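**Airport notes, Sunday, May 2, 2021**

## Runway 13 closure and the summer schedule

The closure of the main runway at Derker Regional Airport has been moved from the summer to October. The contractor asked for the change after the first set of pavement cores came back with a thicker asphalt layer than the 1980s drawings showed. Milling will take longer than planned, and the airport did not want the runway shut during the months when the afternoon flight to Wan is fullest.

The closure will be overnight only for the first phase. The runway will shut after the last arrival and reopen before the first departure. In the second phase the north end will be closed full time and the threshold will be displaced. Usable length during that phase will be 3432 feet. That is enough for the turboprop on the Wan route at normal loads but too short for the regional jet that flies to Gurnedura. The Gurnedura flight will operate from Fukville for the length of phase 2, with a bus from the Derker terminal included in the fare.

Passengers already booked on the Gurnedura flight for the affected dates will be contacted by the airline. Tickets remain valid from Fukville without a change fee. Anyone who would prefer a refund should ask the airline directly, as the airport desk cannot process refunds.

The bus leaves from the curb outside arrivals. Bags are checked at Derker before boarding the bus and tagged through to the final stop. Security screening takes place at Fukville. The bus timetable has been set with the Fukville checkpoint hours in mind and will not wait for late passengers. Those who drive themselves to Fukville should check in there and park in the north lot, where the Derker monthly permit will be honored during phase 2.

### Second daily flight to Wan

The second daily flight to Wan remains under review. The airline has asked for a minimum revenue guarantee on the morning rotation and the airport authority has countered with a fee waiver. The difference between the two matters mostly for accounting. Under a guarantee, the authority pays if ticket income falls below a set level. Under a waiver, it gives up landing and counter fees no matter how the flight performs. Staff have recommended the waiver for the first year, with a review at the end of it.

The schedule under discussion has the aircraft staying overnight at Derker. This would allow a departure early enough to meet the morning bank of connections at Wan, which the current afternoon flight misses. It also requires a heated parking position in winter, a lavatory service cart that works in freezing weather, and a line mechanic on call. The authority owns one cart. Its water line froze twice last winter and it is due for replacement in the next budget whether or not the flight is added.

No start date has been set. The earliest the airline could load the flight into its booking system is after the runway work is finished.

### Terminal

The left-hand security lane is closed while the floor under the X-ray unit is leveled. Use the right-hand lane. At peak times the wait may be up to 13 minutes. The airport suggests arriving a little earlier than usual for the afternoon departure.

The baggage belt has a new drive motor. The old one will be kept as a spare.

Short-term parking rates have not changed. The card reader at exit 2 still rejects some chip cards. If yours is rejected, press the call button and the attendant will raise the arm and mail a bill to the address on the registration. Exit 7, by the rental car return, reads all cards without trouble and is open to everyone, though the sign at the turn says rental customers only. A new sign has been ordered.

The café past security is back on its full menu, with toast and eggs until the first departure has boarded and sandwiches after that. Closing time is the scheduled departure of the last flight. It does not stay open for delays.

### Noise and engine runs

Engine runs above idle power are limited to the pad on the east side and are not allowed at night. This rule has not changed, but residents near the east fence have reported runs after hours. The reports were checked against the tower log and matched a ground power unit with a damaged exhaust. The unit has been taken out of service until the part arrives.

During the October work, trucks will use the service road along the south fence. Backup alarms on the paving equipment will be the broadband type, which carries less far than the standard tone. Light towers will be aimed away from the houses. Complaints about noise or glare should go to the operations line and should include the time and the nearest cross street so that the log can be checked.

### General aviation

Pilots based at Derker should note the following for the closure.

- The parallel taxiway stays open in both phases, except at the crossing with the main runway.
- The crosswind runway will be open in daylight. It has no edge lights and will not be available at night.
- Self-serve fuel will be moved to the south ramp for phase 2. The price will be posted at the pump.
- The instrument approach to the north end will be out of service once the threshold is displaced. The approach to the south end is not affected, but minimums will be higher while cranes are up.
- Hangar tenants in the north row should move aircraft before phase 2 begins if they expect to fly during it. The tug is available by sign-up at the operations desk.

Check current notices before every flight. Dates in this newsletter may be changed by weather, and the notices will be updated before the newsletter is.
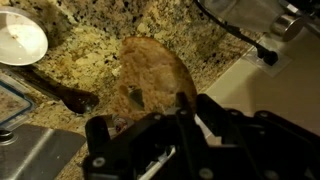
## Hangar waiting list

The waiting list for T-hangars has been cleaned up. Names with no reply to the last two letters were removed. Anyone who believes they were dropped in error can be put back in their original place by writing to the airport office before the end of the month. Deposits for removed names will be returned by check.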